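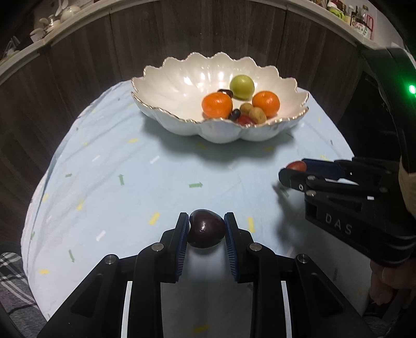

Fruit bowl on the blue cloth, with two mandarins in it.

Diary of the Press Office, Flivby Town Hall
Entry for January, first week of the sitting

The office opened at 7 in the morning. By that hour the first part of the former deputy leader's memoir had already appeared on the website of the Bosedine, and the switchboard had taken 18 calls from reporters before the senior staff were at their desks. The book itself is not due in stores until spring. The publisher has stated that it did not release the pages, and this office has no information to the contrary.

The part made public covers the winter of the Munasinghe inquiry. It claims that the leader of the council decided to end the coalition while on a train, and informed the smaller party by text message. It also quotes a remark, said to have been made at a private dinner, concerning the intelligence of the members from the northern wards. The leader was asked for a response before breakfast and declined to give one until the text had been read in full. The office supports that decision and recorded its reasons in a note to the members.

A meeting was held in the small conference room at 9. It was agreed that one statement would be issued and that no member would give interviews on the matter without first speaking to the duty officer. Two members asked whether this applied to local radio. They were told that it did. One of them had already been on local radio.

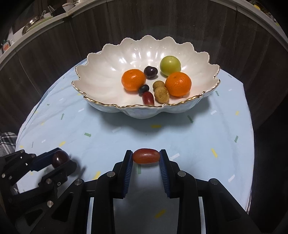

The statement was drafted four times. The first version ran to a full page and answered the claims one by one, and it was felt that this would only repeat them. The second left out the dinner. The third put the dinner back, at the request of legal staff, who held that silence on that point could be read as agreement. The final version has 6 sentences. It says that the leader does not recognize the account given, that the coalition ended after a vote which is on the public record, and that the former deputy leader is thanked for years of service to the town. There was a long discussion over the last of these, and the word "distinguished" was taken out.

The statement was sent at 11:40. The Bosedine printed it in full under the extract, with a line noting that the text message had not been denied. This is correct. The office did not have the message and could not say what was in it. The leader's telephone from that period was handed in to the Nukness office when the contracts changed, and a request has been made to learn whether anything was kept. The answer is expected next week.

Members' mail was heavier than usual in the afternoon. Most of the letters and messages from residents concerned the parking charges at the station, which go to a vote this month, and only a few mentioned the book at all. Replies on parking were sent out in the usual form. Those on the book were put aside until an agreed wording is available.

At 4 the leader of the northern ward group called in person and asked to see the remark as printed. A copy was provided. The visitor read it standing up, asked for a second copy, and left. The group later let it be known that it would support the budget as planned but would like an apology from someone, and did not say from whom.

The second extract is to appear tomorrow. The Bosedine has confirmed that it deals with the housing program and has given this office until noon to comment on 18 separate points, most of them dates and costs. The housing department has been asked for its files. The duty officer will remain until 10 tonight, and the early shift will begin an hour sooner than normal for the rest of the week.

Tea and sandwiches were charged to the hospitality account.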